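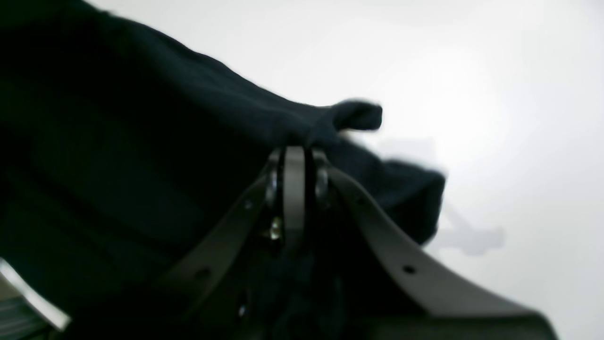
Fleece and Knitwear Care: Frequently Asked Questions

How often should I wash a fleece?
After five or six wears is enough for most people, unless it is stained or has been used for sports. A fleece worn over a T-shirt can go longer. Air it overnight on a hanger between wears.

What temperature should I use?
Cold or warm, up to 86°F. Hot water flattens the pile and can shrink the cuffs on our knit styles.

My navy fleece picks up lint. What can I do?
Dark colors show everything. Turn the garment inside out, close the zipper and wash it with other dark items. Keep towels out of the load - they are the main source of lint. A lint roller works on dry fabric.

Will the color run?
Navy and black can release some dye in the first two washes. Wash them separately until the water runs clear.

Can I use fabric softener?
No. It coats the fibers and makes them hold less air. The Sterus wash (500 ml bottle) is made without softener and is enough for 38 small loads.

Can it go in the dryer?
Fleece can, on low heat. Knits should be dried flat on a towel, away from radiators.

How do I fold a bulky fleece?
Lay it face down and smooth out the creases. Fold both sleeves across the back, fold the sides in, then bring the hem up to the collar. For a drawer, fold it once more and stand it upright. Thick garments do not hold a sharp fold, so don't press down hard on them.

Should I hang or fold?
Fold knits. Hangers leave bumps at the shoulders. Fleece can do either.

What about pilling?
Some pilling at the elbows and sides is normal. Use a fabric comb on a flat surface and work in one direction.

Is the Wukia throw washed the same way?
Yes, but it needs a large drum. Item 3420 is the double size and may not fit a compact machine.

Where can I bring a garment for repair?
The Lidov store takes in zippers and seams every Monday until 6 p.m. Jurić items are repaired by mail only. Wash the garment first.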